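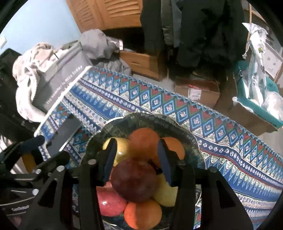
Sabbagh Club bat (not pictured), grade 2 English willow, short handle

I've had a Sabbagh Club in my bag since I was playing thirds at Roltdale, so you'll have to forgive me if I go on a bit. It's the bat I sell more of than any other, and it's the one I'd pick up myself if somebody told me I was in at four and had two minutes to pad up.

The shape first. The middle sits low to mid, which suits the sort of pitches most of us play on (slow, a bit damp at one end, nothing getting above the waist unless it hits the join in the mat). There's a good bow in it, full edges, and a spine that stays high right down towards the toe. Sabbagh took a little wood off the shoulders this year and I think they were right to. Last season's felt a touch top heavy to me and a couple of you said the same when you brought them in for new grips.

Weights run from 2lb 8oz up to 2lb 11oz. If you've got a preference, put it in the notes box when you order and I'll get as near as I can from the rack. Please don't ask for a 2lb 7oz, I haven't got one and I won't have one, they don't make the Club that light. For that you want the Willau Slim, a lovely thing but a different bat altogether, with a much thinner edge.

Grade 2 means you might get a bit of red wood down one side or a small speck on the face. I really wouldn't worry! You'll usually see between six and 8 grains, and they're straight enough. I've seen people turn down a cracking bat over a mark the size of a pea and then walk off with a prettier one that went like a plank.

Now, knocking in. The Club comes oiled once, with a clear face sheet fitted and an extratec strip round the edges, but it isn't ready to play. I tell everyone to do 3000 hits with a proper mallet, starting soft, working the edges and the toe at an angle and leaving the splice and the back alone. Yes, your neighbours will hate you. Do it in front of the telly in half-hour goes and it's over in a week or two. After that have a net with old balls, throwdowns only to begin with, and go back to the mallet if you start seeing seam marks that look deep.

If you can't face it, Nazar Fedoruk does all our knocking in on the machine at the back of the shop and finishes the edges by hand. He'll also bind the toe or fit a toe guard while he's got it. Tick the box at the bottom of the order form, and allow an extra week in April when everybody remembers at once.

Handle is twelve-piece cane, slightly oval. I like it oval, it stops the bottom hand wandering. It comes with one chevron grip fitted, and a second grip on top is free if you ask. Long handle is special order and can take until August if we miss the early batch, so get in quick.

Price is £300, which includes a padded full-length cover and one free service at the end of your first season (clean, light sand, oil, new face sheet). You can post it back for that or drop it in. Sabbagh cover the handle for a year. They don't cover toe damage from yorkers or from standing it in a puddle at square leg, and I can't argue with them there.

You're welcome to come and try one. We've got a lane at the Hondlow shop with a bowling machine, and I keep a knocked-in Club behind the counter for exactly that. Bring your own gloves, ours are horrible. Ring first if you're coming after four, as the juniors have the lane most evenings in the spring.

What's in stock: short handle in all four weights, though only one left at 2lb 11oz. Harrow size is due in, and I'll put it up as its own page once it's on the shelf. Returns are fine within a month if the bat hasn't been oiled, knocked in or used, face sheet still on, cover with it.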